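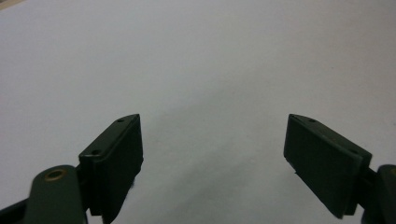

Workshop tips: keeping the gripper software calm

These tips are from our small workshop in Dendside, where we record hand-held gripper demonstrations and then replay them on an arm. Most of them concern the software side. I wrote them down for people who work on a kitchen table or a garage bench like we did at first, and I add to the page when we learn something new.

Start every session on a plain surface

Record a short clip with the fingers open over a plain, pale surface before you put any objects down. Thirty seconds is more than you need, but disk space is cheap. We call it the blank clip. The tracker uses it to learn how the fingers look when they are fully open, and later you can compare it with the blank clip from the end of the day. If the two don't match, something has moved, and you should check the screws before you blame the code.

Matte paper is better than a shiny table. On a shiny table our segmentation found a second pair of fingers in the reflection, and the width estimate jumped between the two.

Teach the mask about shadows

A soft shadow under the gripper is easy for a person to ignore. For a simple threshold it is an object. We lost most of a Wednesday to this: the planner refused to close the fingers over an empty sheet, as it was sure that something gray was lying there. Now we subtract brightness slowly, over many frames, and we ask for an edge before we accept anything as an object. A shadow with no sharp edge does not pass.

If you can move the lamp, move the lamp first. It takes two minutes and needs no testing.

Clean the fingers, then calibrate

Lint likes dark fingers. One white fiber on a dark green finger gives a very strong corner point, and a feature tracker will hold on to it happily until the fiber falls off. Then the pose jumps. Wipe with a dry cloth, look along the lower edges too, and only after this run the calibration. A lint roller works also, but take it away from the bench when you finish.

Do not use the brass as a marker

Brass-colored bushings look like perfect round targets and I understand the temptation. We tried it. At wide opening, one of them can go almost out of the view, and what remains is a thin piece that the circle fit turns into nonsense. The screw holes near the finger tips were more stable for us. Give each hole a name in the config file (left_tip, right_tip and so on), so you can read your own logs after the summer.

Limit the opening in software

Set the maximum width a little smaller than the mechanical stop. We keep 3 millimeters. With Clirnitard, our small planning tool, this is the line "open_margin" in the gripper section, and it must be changed in the simulation file as well. If you change it only in one place, the plan will look good on the screen and the arm will stop with a force error.

Small things

Close parts blur. Linkage arms near the lens will be soft, so put the focus on the finger tips and leave it there. Turn off autofocus.

Write the exposure value in the file name. Nondenness, our viewer, reads it from there, and the metadata got lost for us three times when copying.

Mykhailiuk tape (the wide one) holds a paper sheet flat and comes off without glue marks. Tape all four corners, also the far ones.

Restart the logger after lunch. I still have not found the memory leak.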